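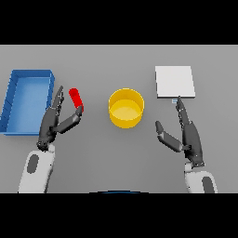 December 24, 2018

The shop is closed until after New Year, so I finally have time to write up the budget for the two-arm bench. A few people asked how we got to the number we got to, and the answer takes more than an email.

Some background. We do small batch kitting in Jirkdale. Parts come in bulk, we sort them into trays, add a cup of hardware and a label card, and the whole thing goes out in a box to whoever ordered it. The work is dull and there is a lot of it in the spring. Last May we turned away two orders that we could have filled with one more bench, and that was when I started reading about arms.

My first mistake was starting with the arms. I spent most of the summer comparing reach and payload on spec sheets, and none of that turned out to matter much for us. Our parts weigh next to nothing and everything sits within an easy reach of the front of the table. Any arm I looked at could do it. What decides whether a cell like this works is the hand, and then the software, and then the table itself. The arm comes after all of those.

So in September I stopped and bought time in simulation first. We use a package called Cluvik. It is not pretty but it loads quickly, and you can put plain shapes on a plain table and get going the same afternoon. I model our tray as a blue box with an open top and the hardware cup as a yellow cylinder. The rest is the same sort of thing, simple shapes in flat colors. There is no point in making it look like our shop. I want to know if a finger can get down next to a tray wall without hitting it, and a blue box tells me that as well as a perfect model would.

The license is paid by the year, and so I put it under running costs. I have seen other people's budgets where the software is lumped in with the hardware as a single purchase, and then year two arrives and there is no line for it. If you take one thing from this post, put every license on its own line with its renewal month next to it.

**Hands**

This was the longest argument. The cheap choice is a parallel gripper on each arm, two flat jaws that open and close. The expensive choice is a hand with separate fingers and a thumb. I went in sure that we would buy the cheap one.

The trouble is that our parts are not alike. A small round part that wants to roll needs one kind of hold. A tray wall needs another. A flat card lying on a table is the worst of the lot, because there is nothing to get hold of. With parallel jaws I would need at least two sets of fingertips and some way of swapping them, and the tool changer I priced came close to wiping out the savings. The changer also takes up table space we don't have.

In the simulator the fingered hands do fine on upright things, as long as the approach is right. Flat things are still bad. I have tried sliding the card to the table edge and picking it up from there, and I have tried pinching a corner. Neither is good enough yet that I would put money on it. For the first year I am budgeting for a raised rest for the cards so that a fingertip can get under one. It is a strip of plastic with a step in it, and it is the cheapest item on the whole sheet.

We asked for quotes on the hands from two suppliers. Skonley came back in a week with a clear price and a spare finger set listed separately. The other took a month and quoted a "solution," with no breakdown. I asked for one and didn't get it. Skonley it is, then.

**One arm or two**

I went back and forth on this. One arm is much cheaper, though not half the price, since the table, guarding and electrical work are nearly the same either way. The case for two is that the bench has a left side and a right side. Trays come in on the left, cards are on the right, and the cup sits in the middle where either hand can get to it. With one arm in that layout I had it crossing the table all day. I tried moving everything closer together to suit one arm and it just got crowded.

There is also the matter of holding. Sometimes you want one hand to steady the tray while the other puts something in it. A clamp could do that job, and I have left a clamp on the list in case the second arm gets cut.

**What I left out the first time**

My first draft of the budget had 11 lines. It should have had more. Here is what was missing:

- Freight. Arms are heavy and come on a pallet.
- Guarding, and somebody qualified to look at it.
- A flat table. Ours dips in the middle and I never noticed until I put a straightedge on it.
- Spare fingertips.
- Lighting.
- My own hours.

That last one is the line I got the most pushback on. I put in my evenings at the same rate as my days, and it made the total look bad, but the hours are real and somebody will be doing them.

I also keep $1,000 aside for what I call brackets. It covers bolts, cable ties, the wrong connector, the right connector, and whatever else sends me to the hardware store. On our last equipment project, the tape machine, I had no such line and spent all of it anyway.

**Where it stands**

The plan is in two stages. The first is the table, the guarding and the left arm with its hand, ordered from Achterberg in the new year if the lead time they gave me still holds. The second is the right arm, and that waits until the left one has done real orders for a full season. The bolt pattern and the power for the second arm go in on day one, because drilling a table with a working arm on it is a job I don't want.

Meanwhile the simulation stays set up for both arms. I run it most evenings and keep a notebook of what fails. Most of the failures so far are approach angles, where the thumb gets to the part before the finger does and would push it over. Those cost nothing to fix in software, and I would like to get through as many as I can before there is a pallet in the doorway.

I still need a second quote on the guarding, and someone has to measure the doorway.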